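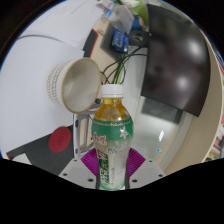
Bottled drink, white cap, green label.

I gave up coffee in January. It wasn't a resolution. I had a run of bad nights, waking at 4 and lying there until the alarm, and Godfrey Nyaga at work said he'd had the same thing until he stopped drinking it. I was on five cups a day at that point, six if there was a long meeting, so it seemed worth a try.

The first few days were poor. I had a headache that sat behind my left eye and I was short with people. I'd read that you should cut down slowly, but I had run out of beans anyway and didn't want to buy another bag just to taper off. By the second week the headache had gone and I was mostly just bored at the times of day when I would have been making a cup.

That was the part I hadn't expected. The drink mattered less to me than getting up from the desk. At home I have an old Brakero grinder, the hand-cranked sort, and the whole business with the kettle and the filter took 11 minutes from start to finish. Take that away and the morning has a hole in it. I tried hot water with lemon and didn't like it. I tried the chicory stuff from Konstantinidis, the deli on the corner, and that was better, though it needs more milk than I'd like.

Tea has filled most of the gap. I know tea has caffeine in it too, but I have one pot in the morning and nothing after lunch. Cold tea is fine in the afternoon if I'm out walking, as long as it isn't too sweet. A lot of the bottled ones are very sweet. I've started reading labels, at least the ones I can read.

As for sleep, it has improved. I still wake up some nights, but I go back off again. I kept a note of it in the back of my diary for a while and then forgot to, which I take as a good sign.

I did have one coffee last month. We were in Trarkolgate for my cousin's birthday and everyone ordered one after the meal, so I did as well. It tasted very good and I was awake until 3. I read 187 pages of a book I had been putting off, so the night wasn't wasted, but I felt rough on the train home.

The grinder is in the cupboard above the fridge. I haven't decided about it. Godfrey has offered to take it off my hands - he's back on two cups a day, it seems - but I might keep it for visitors. My sister still wants a proper coffee when she comes and she won't touch the chicory.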